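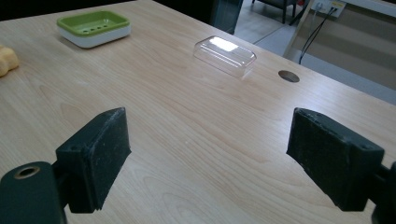

Slide 1. The view from the hand-held gripper, with the clear lid ahead and the soap dish on the left.

Speaker notes: Showing the task by hand
Carola Kohlhase, Weltine
Last updated: January 15, 2024

Search these pages Enter a word Go

Slide 1 (leave it on while people sit down)

Good morning, and thank you for the invitation to Trastendale. My name is Carola Kohlhase, I work at Weltine, and I will speak about how we show a task to a robot. Please interrupt me if I speak too fast.

Let the audience look at the slide for a moment. Then ask: which object would you pick up first? Wait for two or three answers.

My own answer is the lid. It is transparent and it has a bright reflection on the top. For a person this is an easy object. For a policy that learns from pictures, the border of the lid is hard to find, and the reflection moves when the camera moves. The sponge is the opposite case. The color is strong, but the shape is soft and it is only partly in the view.

Slide 2. Two ways to show a task

The first way is remote control. The operator sits at a desk with a leader arm, and the robot repeats the movement. We did this for one year in the Bevari project. The recordings fit the robot very well, but the operator does not feel the object. People became slow and careful, and the robot learned to be slow also.

The second way is by hand. The person holds the gripper tool and does the task directly at the table. The camera travels with the tool, so it sees the two fingers and what is in front of them. The movement is more natural. The price is that we must check later if the robot arm can reach all these positions.

(If somebody asks which way is better: we use both. Remote control for tasks with the full arm, by hand for small objects on a table.)

Slide 3. Our numbers

We kept 757 demonstrations by hand, made by 5 people. One demonstration takes some 35 seconds. Say slowly that these are only the kept ones. I do not have a good number for the rejected ones, because in the first weeks we deleted them without a list. I regret this.

Slide 4. How we instruct the demonstrators

Read the rules from the slide, do not explain every one.

Start with the fingers open and the object in view.
Move at the speed you would use at home.
If you miss the object, open the fingers and try again in the same recording.
Do not reach into the view with the other hand.
At the end, move the tool back before you stop.

The third rule makes discussion every time. Stöcker wrote in the review that we should keep only clean recordings. We tried that in October. The robot then had never seen a missed grasp, and after a miss it stayed above the table and closed the fingers on air. With the second tries included, it goes back and corrects itself more often. Not always. I will show one bad case in the video.

Slide 5. The finger pads

Go back to slide 1 here and point to the pads. The surface is a little scuffed and dusty and the corners are worn. Mention that pads are part of the data. If the robot has fresh pads and the hand tool has old ones, the same closing force can give a different result on a smooth lid. Our present rule is to change the pads on both sides on the same day.

Slide 6. Video

Sound off. The first part is remote control, the second part is by hand, the third part is the robot alone. Do not talk during the third part.

If the video does not start, skip it and tell the story of the soap dish: the robot took the green tray very well and left the white base on the table, because in most of our demonstrations we had gripped too high.

Slide 7. Open points

We do not know yet how many different tables we need. All the recordings come from our own rooms, with our own light. The test in Trastendale will be the first one outside, and I would like to hear from people who can lend us a kitchen or a workshop for a few hours.

Questions. Repeat each question into the microphone before answering.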